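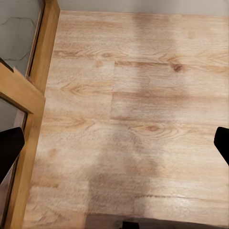 **Bernham, July**

# Turning a short prose story into a comic script

This guide covers the writing side of an adaptation, from a finished prose story to a script an artist can draw from. You don't need to be able to draw. You need the story, a pencil, some plain paper folded in half, and whatever program you normally type in.

The working example is "Vunenham," a crime story by Hedvig Sæther. It runs 1650 words and has two speaking parts: Shirazi, a retired locksmith, and the woman who wants him to open one more safe. Hedvig let me adapt it for a small anthology that Tyra Söderlund edits, and Weidong Cheng drew it. If the story you want to adapt belongs to someone else, get their permission in writing before you start.

## Step 1: Mark up the prose

Print the story double-spaced and go through it with a pencil. Put a straight line in the margin beside anything a reader could see. Put a wavy line beside anything spoken. Leave everything else alone.

What's left unmarked is mostly thought, backstory and weather. In "Vunenham" the unmarked part was close to half the story, including a long paragraph about Shirazi's years in prison. Go back over those passages and write one of these next to each:

- **Cut**, if the plot works without it
- **Caption**, if the exact words matter
- **Show**, if an object or a gesture could carry it

The prison paragraph became "show." In the script, Shirazi eats with one arm curled around his plate. It takes one panel and has no words in it.

Be strict about captions. A first adaptation usually has too many of them, and it ends up reading like the prose with drawings added.

## Step 2: List the beats

A beat is one change: somebody learns something, decides something or moves somewhere. Write each on its own line.

1. Shirazi hears a knock and doesn't answer.
2. The knocking stops. He looks through the curtain.
3. She's sitting on his step with her back to the door.
4. He opens it.

Don't think about panels yet. If a line has "and then" in it, split it.

## Step 3: Group the beats into pages

Fold your paper so you have a small booklet and number the pages. Write the beats onto them in pencil. Now you can see which pages face each other, and that matters in print. A reader opening a spread takes in both pages at once, so a surprise on the right-hand page is half spoiled before they get there. Put surprises on a left-hand page, behind a page turn.

Use the last panel of each right-hand page for a question or an interruption. You can overdo this. A quiet page can end quietly.

My first booklet put the opening of the safe on page five, facing the scene before it. I added a page of Shirazi setting out his tools, which pushed the safe to page six and gave Weidong something he wanted to draw anyway.

## Step 4: Break pages into panels

Four to six panels is a comfortable page for a conversation. Fewer panels slow the reader down and give each picture more weight. Our finished script had 38 panels over eight pages.

Each panel holds a single moment. "She stands up, crosses the room and picks up the phone" can't be drawn in one panel. Choose the moment that implies the others. Her hand on the phone is usually enough, with the chair empty behind her.

## Step 5: Write the script

There's no standard format, so ask your artist what they like. This is the layout I use:

> **PAGE SIX**
>
> **Panel 1.** Wide. The safe is open a crack. Shirazi is kneeling with one hand flat on the door. She's standing behind him. We can't see inside.
>
> SHIRAZI: You said it was letters.
>
> **Panel 2.** Close on her face, calm.
>
> WOMAN: I said it was probably letters.

Start each comic page on a new page of the document. Put the most important thing in the panel first. List people in the order they speak, and if you can, place the first speaker on the left so the balloons read in the right order.

Leave camera angles out unless the story depends on one. Weidong ignored most of mine and the pages were better for it.

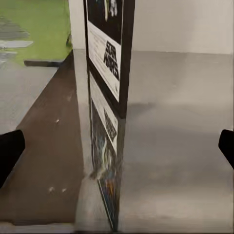
*Printed poster artwork on a tall, thin panel.*

## Step 6: Cut the dialogue

Prose dialogue is too long for balloons. Aim for two balloons per speaker in a panel at most, and keep each one to a couple of short sentences. Read it aloud. Anything the picture already says can go, so "I'm scared" goes if she looks scared.

Keep the original author's phrasing where it fits. Hedvig's dialogue is dry and a little formal, and when I loosened it up she sounded like somebody else. I put most of it back.

## Step 7: Get a cold read

Give the script to someone who hasn't read the story. Ask them to tell you the plot afterward, and don't help them. Hamisi Were read mine and thought the woman was Shirazi's daughter, a mistake the prose rules out in a sentence I had cut. One line on page two fixed it.

Then send it to the original author, and after that to the artist. Doing it in that order saves the artist from redrawing pages over a change you could have made in the text.

## After the art comes in

Expect to rewrite. Look at the pencils with the script closed and read only what's on the page. You'll find balloons that repeat an expression the artist has already drawn. Take those out before lettering starts, when it's still a matter of deleting a line in a file.

Check these as well:

- Balloons don't cover hands or faces
- Names are spelled the same way throughout
- The credit line names the author of the original story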